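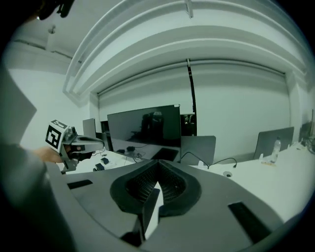
The Doteck Slate went on sale at nine in the morning on 4th March, and by a quarter past eight I was already standing outside the shop in Helness with a flask of tea and my old laptop in a tote bag, feeling like somebody's grandmother who had wandered into the wrong line. I was somebody's grandmother, as it happens, but I was in the right line. I had read the leaflet four times.

The leaflet said the Slate was for people who had owned the same computer for years and were ready to let it go. I wasn't sure I was ready. My laptop was a Briem, one of the thick ones, and it had come with me through two house moves, a long winter of letters to the insurance people, and every single chapter of the history of the Jollell ferry that I had been writing since my husband died. The hinge was held with tape. The letter E had to be pressed with some conviction, and there are a great many Es in a history of a ferry.

"Trading in?" asked the young man behind me, nodding at the bag.

"Thinking about it," I said.

He told me he had been saving since May and meant to draw comics on his. He showed me some, on his phone, with his hand cupped around it against the sun. They were about a heron who ran a hotel, and they were very good, and I told him so, and he went pink and offered me half a cinnamon bun. I have always found that people in lines will feed you if you only give them a chance.

There were 16 of the Slates in the shop that first day and I got the eleventh. The girl at the counter was patient with me. She laid it on a cloth and let me hold the pen, and I wrote my name on the glass the way I used to write it on schoolbooks, with the big loop, and there it was, loop and all. I laughed out loud. I hadn't expected to like it so quickly -- I had prepared several objections in the car.

"And we can take the old one off you today," she said. "You'd get 300 back."
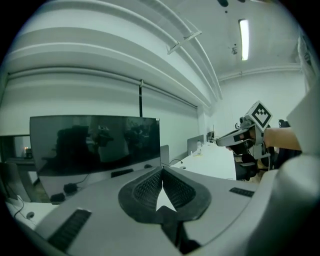 I took the Briem out and set it on the counter next to the new one, and it looked enormous, like a suitcase beside an envelope. She opened it up to check that it started. It did, in its own time, with the little cough the fan gives, and while we waited she read the sticker I'd put by the keyboard years before, which said SAVE YOUR WORK in my husband's capitals. He had written it after I lost a whole afternoon on the winter timetables. He'd heard me shouting from the garden.

"Is there anything on here you still need?" she asked.

Well, there was the ferry. Chapter 71 was open where I'd left it, because I write short chapters, and the boat was halfway across in fog with the mail and a crate of hens aboard. She asked what happened to the hens. I told her they got over safely and that one of them had laid on the way, and that the ferryman had charged the owner for an extra passenger, and by then the young man with the heron had come around to listen, along with a couple who only wanted a charging cable.

It took most of an hour to copy it all across. The girl brought me a stool. I watched the little bar creep along, 3670 files, old recipes and photographs and angry letters I had never sent, and I thought it was a strange thing to see your life go past with a percentage next to it.

When it was finished she closed the Briem's lid, very gently on account of the tape, and turned the form around for me to sign. I picked up the pen. Then I put it down and asked if she would mind awfully if I kept the old one after all.

"People do," she said, and she slid it back into my bag for me.

So I paid full price, and drove home with both of them belted into the passenger seat, and that evening I wrote the boat into harbor on the new one. The Es came out beautifully. The Briem sat at the other end of the kitchen table with its fan going, because I had wanted the company.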